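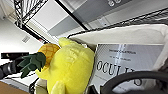

# Fernley group stops straightening its robot's pictures, gets better robot

FERNLEY — For the better part of two years, the manipulation group at the Wosterness Institute took every picture from its robot arm's wrist and politely turned it right side up. A new report from the group says it should have left them alone.

The finding concerns a camera, a gripper and a set of wire shelves stocked with the sort of things people put on wire shelves: storage bins, product boxes and a yellow plush toy with a pineapple's crown. The arm's job is to take a requested item off the shelf and hand it over. A camera riding at the gripper sees whatever the wrist is pointed at, at whatever angle the wrist has ended up. When the wrist rolls, the world rolls with it. Shelves go diagonal. Ceilings wander in.

Roboticists, being tidy, have a standard cure for this. The arm knows the angles of its own joints, so software can work out which way is down and rotate each picture to match before the learning system gets a look. A pineapple toy lying on its side in the raw picture then comes out the way it would look to a person standing there, and everyone in the weekly meeting can tell what they are looking at.

"It made the slides much nicer," said Tania Miah, who led the study. "I'd like that on the record as a benefit."

## What they did

The group trained two versions of the same control system on the same recorded demonstrations, in which a person steered the arm through each pickup. One version got leveled pictures. The other got them raw, tilt and all, along with the wrist angle as a number. The second version goes by Munshi, a name the report uses on its first page and explains nowhere. (Asked, Miah said it had been the name of a folder.)

Each version then made 192 attempts at the shelves, spread across 18 items. An attempt counted only if the requested item came off the shelf, stayed in the gripper and arrived at the handover point without bringing a neighbor along. The neighbor rule was added after an early argument over whether delivering a box and the bin it lived in should be scored as one success or as two.

Munshi finished 137 of its attempts. The leveled version finished 34 fewer.

That is a large gap for a change that consists mainly of deleting code. Reviewers inside the institute thought so too, and asked for the leveled version to be retrained from scratch in case something had gone wrong the first time. It was. Nothing had. The figures in the report are from the retrained version, which did slightly better than the original and still lost.

## Where the pictures went wrong

The explanation the authors favor is a dull one, and they seem a little disappointed by it. Turn a rectangular picture inside a rectangular frame and something has to give at the corners. The leveling software filled the gaps with flat black and trimmed whatever now stuck out. What stuck out, often enough, was the gripper.

A rolled wrist tends to push the curve of the gripper toward one corner of the view, and a gripper's position relative to the thing it is about to grab is the single fact a grabbing machine would most like to have. The leveled system was being asked to pick up a toy using a picture from which its own hand had been neatly removed. It coped by guessing, and its guesses were good when the wrist was close to level and poor when it wasn't.

To check, the group padded the frame so that nothing got trimmed, and ran a smaller set of attempts. Most of the lost ground came back. Some of it didn't, and here the report turns careful. One suggestion is that a tilted picture carries its own clue to how the hand is turned, in the slant of a shelf rail or the run of the ceiling, and that the raw system learned to read it. Leveling wipes that out and replaces it with an angle computed from the joints, and the joints on this arm have some play in them. The authors say they can't separate the two effects with the data they have, and would like a newer arm.

They would also, the acknowledgments make plain, like someone to pay for it.

## The pineapple problem

Soft toys produced the widest spread between the two systems. A box offers flat sides, square edges and often its own name in capital letters, and both versions did respectably with those. A plush pineapple offers a round body, a patterned crown and a bunch of fabric leaves, each of which looks from close up like a perfectly reasonable place to take hold.

The leveled version had a fondness for the leaves. The report attributes this to the demonstrations, in which the people steering the arm usually approached the toy from the leafy end when it was upright. Having been shown a world in which leaves were always on top, the system went for the top. When the toy was lying down it still went for the top, found no leaves there, and closed its fingers on air with what one footnote calls "full confidence."

Munshi grabbed the body more often. It also had a failure all its own, which the authors report in the spirit of fairness: when a toy sat snug against the side of a fabric bin, it sometimes took a pinch of bin as well. Under the neighbor rule, those attempts were scored as misses. Miah said the group had considered relaxing the rule and decided against it on the grounds that a customer would notice.

## Who cares

Zandska, a regional storage and fulfillment company that lends the group shelving and takes an interest in the results, has a practical reason to read past the abstract. Its stockrooms are crowded, and an arm that can only look at shelves from a level wrist needs room to get level. An arm that can work with its hand on its side can reach between a bin and a shelf post and be done with it.

The company has said it will try the raw-picture approach in one stockroom, beginning in December. It has not said which one, and a request for the location was answered with a product brochure.

Other groups may find the result less thrilling. Leveling is built into a good deal of shared software, frequently as a setting that is on by default and that the user has never met. The report's one recommendation is that people find the setting and look at what it does to the corners of their pictures. It stops short of telling them to turn it off. Arms with wider lenses lose less when the picture is turned, and for a camera fixed to a wall the whole question doesn't come up.

There are other limits. All the attempts took place in one room under bright, even light, on one set of shelves, with the wire racks in positions the system had seen before. The demonstrations came from a handful of people with similar habits. A cluttered closet, a dim basement or a left-handed operator might each change the numbers, and the group says it plans to look into at least the second, having recently been assigned a basement.

## Looking at it sideways

One cost remains unresolved. The raw recordings are hard on human viewers, particularly in bulk, and the people who check the demonstrations for errors now spend their afternoons watching shelves swing past at a slant. The group's answer is to level a copy for the humans and feed the original to the robot, an arrangement Miah described as obvious in hindsight.

The leveling code was moved to the viewing tool last month. It still crops the gripper. Fixing that is on the list, below the basement.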